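Ketilsson opened its Drostton lab to the public in May 2021, and 25 people came to watch a robot learn housework on a computer. 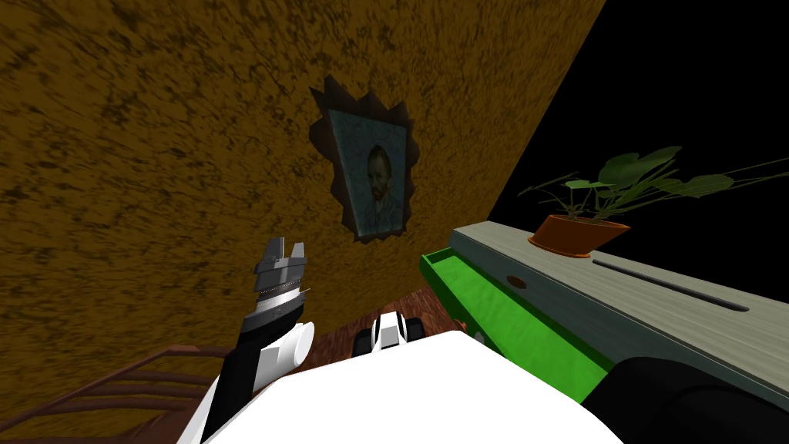 Donovdale is the practice room, and it exists only in software. Staff run the same chore 52 times before changing anything. Drawers get most of the attention – the green one was open, below a potted plant the arms must not knock.

Visitors could ask for a replay from either of 2 viewpoints. Most wanted to see the right gripper near the dresser's front corner.
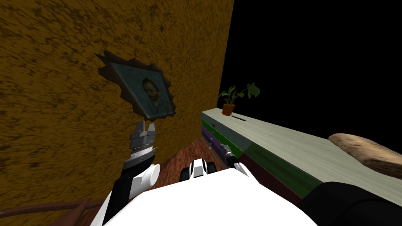
Next stop: Rilunmont

The second lab opens its doors in January.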